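Hellström reports tomorrow and I have read all 67 pages of the last filing so you don't have to. You're welcome. I own 40 shares.

Two analysts cover it. One says sales go up, one says down. The consensus is therefore flat, a number neither of them believes. 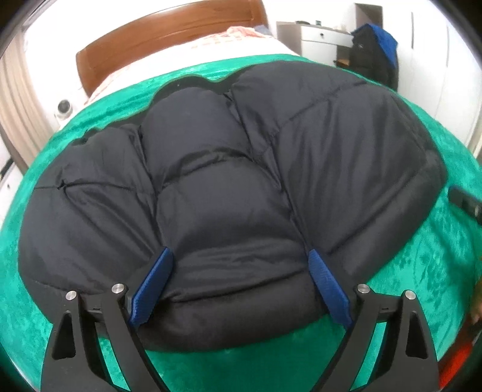 Management guided to "modest seasonal strength" back in May. Same phrase as the year before, when sales missed and the CFO left to spend time with his boat.

Anyway, I'm holding. My broker calls this conviction. My wife has another word.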